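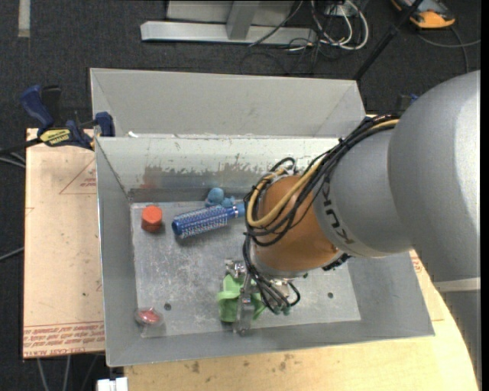 Stained patch on the back wall of a sheet-metal bin, and what to do with the two floor holes

5 min read

Talha Qureshi
Posted December 10, 2025

I have a large rectangular sheet-metal bin that is used for mixed small household goods: hairbrushes, small toys, things still in clear plastic packaging. The goods are not heavy and nothing in there is food. The bin came to me second-hand and I have no paperwork for it. Opening is 1057 mm wide by 533 mm front to back. The sides slope inward down to a flat floor, and a separate metal panel stands up behind the far edge.

Condition as it stands:

The floor is scratched and mottled, with pale scuff marks over most of it. I can feel a few of the scratches with a fingernail but most are only on the surface.

The lower part of the inner back wall has an uneven brownish-gray patch. Toward the left there is a faint reddish smear in it. I wiped this with a damp cloth and dish soap. The cloth came away gray, and the patch did not change much.

The panel behind the opening has diagonal creases near its left and right ends. These do not bother me, but I would like to know if they matter.

There are two small round holes in the floor, one near the lower left and one toward the lower right. I have not measured whether they line up with each other front to back. I can't find a matching bracket or bolt pattern on the underside.

What I want to know:

Is the brown patch rust, and if so, is it worth treating or should I leave it? The red smear could be rust or it could be transfer from something that was stored there.

Can I put down a liner without making a moisture trap? I had a look at a 3 mm rubber sheet from Notum and a thinner ribbed mat from Grurkik. Both would have to be cut to size.

Should the holes be left open? Small parts have gone through them. If they are drains I don't want to plug them.

I don't know whether the metal is galvanized. It is dull gray all over and a magnet sticks to it. I would rather not paint it, as the goods get dragged across the floor and I assume paint would chip into everything.

Edit: asked in the comments whether it is kept indoors. Yes, indoors, heated, no sink nearby. No idea where it was before.

slopeside_177

Identify the metal first, then the stain. You have done half of it with the magnet. A magnet sticking means steel, and it says nothing about zinc, which is only a thin skin on top. Dull gray all over suggests galvanized, but weathered bare steel with an oil film on it can look much the same to a person who has not handled a lot of either.

Look at one of the deeper scratches under a flashlight. On bare steel, a scratch that has been there a while usually goes brown along its length, even indoors. On galvanized, a scratch that stays inside the zinc goes pale, and it will stay pale. You say the scuffs are pale across most of the floor. I would take that as a hint toward zinc. It is weak evidence, because a plastic case dragged over steel also leaves a pale mark, and that kind of mark comes off with an eraser. Try the eraser.

For the stain:

1. Empty the bin. Vacuum it, including the corners where the slopes meet the floor.

2. Wipe the patch with isopropyl alcohol on a white cloth. Adhesive, dye and old oil will come off onto the cloth with some color. Rust won't dissolve in it, though loose rust can leave a brown powder that you can feel between your fingers.

3. If the red smear comes off at this point, it was transfer. Stop there.

4. If it stays, use a non-scratch nylon pad with a small amount of dish soap and warm water. Work in straight lines along the wall. Dry straight away with a second cloth.

5. Look again the next day. A patch that is rust and still active will look brighter orange after being wetted, even if you dried it. One that looks the same is either old and stable or something else.

Do not use steel wool. It leaves fragments in the surface and they rust on their own account. Do not use vinegar, lemon juice or any rust remover until you know it isn't galvanized, as acids strip zinc. Bleach is also a bad idea on either metal.

If it is rust and the surface is still smooth, I would leave it alone after cleaning and put a thin coat of paste wax over it. Buff it off well so it does not mark the goods. Repeat in January or whenever the water stops beading. If you can feel pits, sand the spot with 200 grit wrapped around a small block, wipe down, and touch in with a zinc-rich primer. The back wall takes very little wear compared with the floor, so chipping there is less of a concern than you think.

The creases in the panel do not matter structurally if the panel is not carrying load. Run a finger along the ridge of each one, with a glove on. If the surface has cracked at the ridge, that is the place where rust will begin. A smear of wax there as well.

Regarding the holes, see below, I think Kirnach has dealt with that sort of bin more than I have.

Kirnach

I maintain sorting stations with bins of this shape. Not the same maker as far as I can tell, but sloped sides, flat floor, same wear.

The holes could be drains, fixings for a divider, or locating holes from when the sheet was formed. You can narrow it down with water. Set the bin where it normally sits, pour a cup on the floor and watch. Water in a drain hole design goes to the holes without help. If it sits in the middle, or runs to a corner with no hole in it, they were not put there to drain anything. Dry the floor afterward.

Measure whether they are offset front to back. Dividers I have come across are fixed on a straight line, so if they are offset a divider would be my last guess, but I have seen enough modified bins to leave it on the list.

Either way, an indoor bin for dry goods does not need drainage. Plug them if you lose parts. Use a removable push-in plastic plug with a thin flange:

- Measure the hole with calipers, not a tape. Plugs are sold by hole diameter and a millimeter out is too much.
- Check the sheet thickness as well. The plug grips a range, and it is printed on the packet.
- File any burr off the edge of the hole before fitting. A burr cuts the plug and also catches on brush bristles and soft packaging.
- Flange on the inside, legs pointing down. The flange will stand slightly above the floor. For small round things like balls it makes no difference.

I do not use tape over holes. The edge lifts, dust sticks to it, and thin plastic packaging sticks to the dust.

On the liner, I would not use rubber sheet here. Solid rubber lying on metal holds water under it if anything ever gets spilled, and some black rubbers mark light-colored plastics after long contact. It is also high friction. With a flat floor and sloped sides you want things to slide down and settle away from the wall, and a rubber floor stops them where they land. Ribbed mat is better if the ribs face down, giving an air gap. Then the top is smooth and the goods still slide.

Cut it to the floor. The opening is bigger than the floor on this shape and your 1057 by 533 is the opening, so do not order or cut to those numbers. Measure the floor at both ends and in both directions. Mine are never square. Make a paper template, leave 5 mm clear all the way around, and round off the corners so that they do not curl up the slope. Lift it once a month and wipe under it.

If the objects are light, you can skip the liner completely. The scratches you describe are normal wear. I have a bin with a floor worse than that and it does the same job.

YeStorageRoom

Mine had the same brown stain and it was old packing tape glue. Citrus cleaner took it off. Took two goes. I don't know about the red part.

Would not bother with a mat, ours slid around and we threw it out.

Talha Qureshi
Follow-up

Eraser test: some of the floor scuffs came off, most did not. The deeper scratches are pale all the way along. Going with galvanized for now.

Alcohol on the smear took a little color off and then stopped. I have not done the nylon pad yet. Water test is next, then plugs. No liner for the moment.

slopeside_177, is car wax acceptable in place of paste wax? I have a half-full tin.

slopeside_177

Yes, if it has no abrasive in it. Read the tin. Cleaner wax usually does have some, and you don't want that on zinc.

Related threads

Measuring sheet thickness without access to an edge
White powder on galvanized shelving, clean or leave
Push-in plugs that stay in when the surface flexes
Sorting hairbrushes and combs, open bin or drawer
Creased metal panel, flatten or replace
Best way to find the true floor size of a sloped bin

Recent on this board

Label glue on clear plastic packaging
Wax residue on painted steel
Grurkik ribbed mat curling at the corners

This site uses cookies to remember your login and board settings. Accept all / Manage choices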